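Subject: Re: [olmont-history] The old Perić bakery and Grandma Hurisska's birthday
From: Pak-hei Poon
Date: February 13, 2022
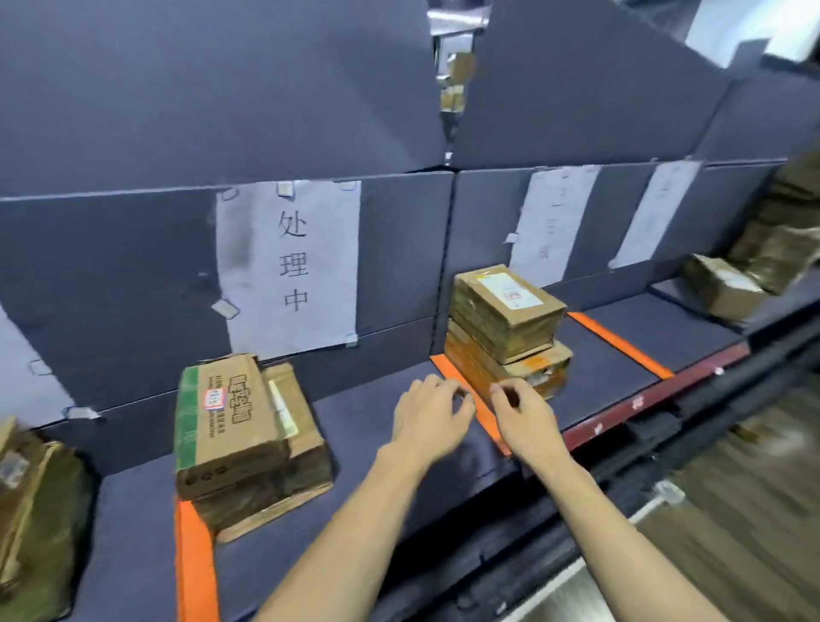
Who is the party for, and can people who moved away still take part?
The party is for Vera Hurisska, who turns 100 in May, and anyone who ever lived in Olmont, or bought a roll from her across the counter, is warmly invited to send a card, a letter or a story, wherever they live now.

Hello again everybody,

I meant to answer this much sooner, and then the week got away from me (my sister was visiting, and you know how it is when somebody who loves to talk comes to stay with somebody else who loves to talk). But I did read every message, some of them twice, and I'm so pleased at how many of you remember her.

Marlene wrote:

> Hi all, I grew up on Gostorier Street and my mother sent me down
> to Perić's every morning before school with a cloth bag and exact
> change. Mrs. Hurisska always knew how many rolls we wanted before
> I opened my mouth. Is she really going to be 100? And is it true
> that she was born upstairs, over the ovens? My brother swears she
> told him so but he also swears he once met an astronaut. Would
> love to come but I'm in Oregon now and my hip is not what it was.
> Could somebody tell me what she might like for a present?
> Marlene

Marlene, your brother is right about this one, and I can't speak to the astronaut. She was born in May 1922 in the back bedroom over the bakery, which belonged then to her mother's father, old Mr. Perić. She says the room was the warmest in town in January and unbearable by June, and that she has never been able to sleep properly in a cold bed since. She married into the Hurisska family from across the river, but as far as anybody on Gostorier Street was concerned she stayed a Perić, and I've heard people call her both names in the same sentence.

I went over to see her the other afternoon, bringing soup, and came away with more food than I had carried in. She lives with her granddaughter now, on the ground floor, and she gets around the kitchen with a stick that she mostly uses for pointing. Her hearing comes and goes. Her memory for what people owed the shop does not! I asked her, as I suppose everyone does, what the secret was, and she thought about it and told me to eat the crust first. Then she wanted to know why I was so thin. I am not thin, and I haven't been for years, but it was lovely to be asked.

She has 4 great-grandchildren, the youngest of them just starting to walk, and she is knitting that one something yellow. I couldn't tell which end was the top and didn't like to ask.

Now, as to presents. Her granddaughter asked me to say, as kindly as I can, please don't send things. There isn't room, and she gives them away by suppertime in any case. What she would enjoy is being written to. She reads her mail at the table after breakfast with a big magnifying glass, and she answers it too, so do put your address on the letter itself in case the envelope gets tossed. Large writing and dark ink, please. If you have an old photograph of the shop or the street, a copy would be wonderful, with the names on the back.

Letters can go to P.O. Box 727, Olmont, and I'll walk them over to her. If you would like yours to be read out at the party, write "read aloud" at the top and try to keep it to one page. Last time we did this for somebody (it was for Mr. Lindqvist's 80th, those of you who were there will remember) one letter ran so long that the coffee went cold and the children escaped into the yard.

The party itself will be in the church hall, in the afternoon, with the date to follow once the family has settled it. There will be rolls. We have her recipe, or anyhow the version of it she is willing to give out, and three of us are going to practice on our own families first. If you bake and have a free Saturday between now and then, please write to me off the list and I'll send you a copy. It begins with "flour, enough," so bring your patience.

One more thing for Marlene. I mentioned your name, and your mother's, and she put down her knitting and said, "Six plain and two with seeds." Was that right? Do tell me.

With love to you all, and keep warm,
Pak-hei Poon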